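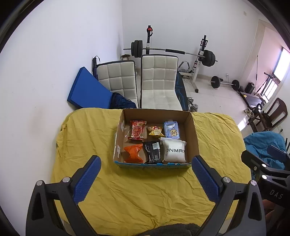 4 min read

Notebook, August. Chores bench, packing and unpacking.

Started at twenty past nine with coffee and low expectations, both of which held up. The question on the whiteboard is still Lowri's from the spring, "Can it put the shopping away yet?", and under it somebody has added "define away". I have left this up because it is the best specification we have.

Where we are. The policy Yung-ching trained over the weekend has 3,053 demonstrations in it, all collected by hand with the paired grippers. That is up from 785 when Beca gave the talk at Hilteck and told them, with a straight face, that packing was nearly done. Packing is nearly done in the way that my kitchen is nearly done.

Task for this batch is the snack box. Six packages, two rows of three, open carton, flaps out. Person does it with the grippers, then the arms try to do it from what the person did. Both directions count as one task on the sheet, which I think is a mistake. Taking things out is a different job from putting them in, and the arms agree with me.

Results from the morning, arms only:

Taking out. Fine, mostly. The crinkled bags come up well as long as the fingers land on the crimp. If they land on the belly of the bag, they squeeze, the air goes to the other end and the whole thing squirts sideways like soap. Efa wants to slow the close. I want a smaller bag of air. Prajapati are not going to change their crisps for us.

Putting in, first row. Good. Watched it set three down against the back wall of the carton and felt something close to pride.

Putting in, second row. Oh dear. The last package has to go into a slot that is the width of the last package, between one thing that slumps and another thing that slides. A person tips it, gets a corner in, and sort of shrugs it down with the other hand holding the neighbour back. The arms hold it dead level directly over the gap and lower it with great dignity onto the tops of the other two. Then they let go and report success. I have put these down as "delivered, not packed".

Iara's point, which I am writing down so she stops making it: the second hand is doing most of the work and we barely label it. In her own demonstrations the left gripper is hardly ever idle. It is holding a flap, or leaning on a bag, or just being in the way on purpose. In mine it hovers. So the model has learned from me that the left hand is decorative. Fair. She and Beca will redo that part of the set and I am on tea.

Flaps. Still not solved. A flap that has been folded out forty times has no opinions left and lies flat. A new one springs back in over the fingers just as they are going down. We have been using old cartons because they behave, and then being surprised by new ones. Agreed to mix in fresh cartons from tomorrow. Efa has a stack under the stairs.

Soft versus stiff. Anything with a bit of card in it the arms can now handle without fuss. Anything soft and slithery they treat as if it were a brick until about halfway up, at which point it stops being a brick. Yung-ching thinks the pads are good enough and it is the timing that's off. She lifted the same pouch ten times by hand to show me and never dropped it, and I pointed out that she has also been picking things up since infancy, which comes to rather more than 3,053 goes.

Timing, for the record. Iara packs the box in 14 seconds with the grippers on and talks the whole way through. Best arm run today was 126 seconds, and that one had a package standing on its head. Gundero's brochure says "human speed", and I should like to meet the human.

Visit from Akerard in the afternoon, two people, very pleasant. They pack gift hampers and wanted to know if this could do the dull end of the line by Christmas. Lowri gave the honest answer, which was no, and then the useful answer, which was that it might take things out of cartons by then if somebody else did the putting in. They were more interested in that than I expected. Apparently unpacking supplier cartons is the job everyone there tries to swap out of. They asked what it does when it drops something. I said it carries on. They said so does Gareth.

They also asked why we don't do this on a proper bench with the lights fixed. Beca took that one. We did, last year, and it worked beautifully until somebody opened a blind. People's houses have cloths on the tables and the cloth rucks up when you shove a box along it. If it can't cope with that it can't put the shopping away, whatever "away" turns out to mean.

To do:

— split the sheet into "out" and "in" (me)
— new cartons, don't pre-fold them (Efa)
— redo second row with the left hand properly used (Iara, Beca)
— slower close on bags only, leave the stiff things alone (Yung-ching)
— stop counting "released above box" as a success. Who wrote that check? (me, I have looked, it was me)

Next training run goes when we have over 500 of the new two-handed ones. Lowri has asked for a forecast for the whiteboard. I have put "some of it".

Quarter to six. Ate the bag that kept squirting.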